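Trurex Lot Guard 318 -- Perimeter Alarm and Light Kit for Car Yards

If you run a dealership, a rental yard or a towing lot, you already know the feeling of driving in at opening time and checking the front row for broken glass before you've even parked. The Lot Guard 318 is the kit I wish we'd had years ago, and I'm so pleased we finally stock it!

It's a set of 13 solar posts that stand along your fence line and talk to one base unit in the office. Each post has a motion sensor, a bright white flood light and a speaker. When somebody climbs over after closing, the nearest post lights up first, then the ones on either side, and your phone rings. You can speak through any post from the app (people really do jump when a fence talks to them).

The range is great. One kit covers a fence line of about 500 feet, and you can join two kits together if your lot wraps around a corner. Posts bolt to concrete or clamp to chain link, and both sets of hardware are in the box. No trenching, no wiring, no electrician.

What I like best is how well it ignores the small stuff. Cats, plastic bags, flags on the light poles -- the older Himow posts went off for all of them, and after a month everyone in the office had the sound turned down. On the Lot Guard you set the height that counts as a person, and you can set it post by post. Gualtiero Serra runs a used truck lot with stray dogs on two sides, and he has his set at 49 inches along the back and a bit lower by the gate.

In the box: 13 posts, base unit, wall bracket, bolts and clamps, spare battery, two warning signs, printed guide.

Works with: Totum gate locks and the Hollmann siren (sold separately). The older Hollmann strobe won't pair, sorry.

Power: solar with battery backup. Wipe the panels now and then, more often if you're on a dirt road.

Warranty: two years on posts, three on the base unit.

Lead time: the October batch is sold out and the next one is on the shelf now, so orders go out within four working days.

Questions about your layout? Send a rough sketch of the lot to Oľga Matoušek at our service desk. She'll mark where each post should go and send it back, free, whether you buy or not. Pencil on the back of an envelope is fine -- she's worked from worse!
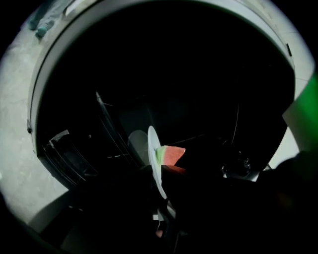 Please write the fence height on your sketch too, and mark any gates that swing outward, as those need a post set a few feet back from the hinge.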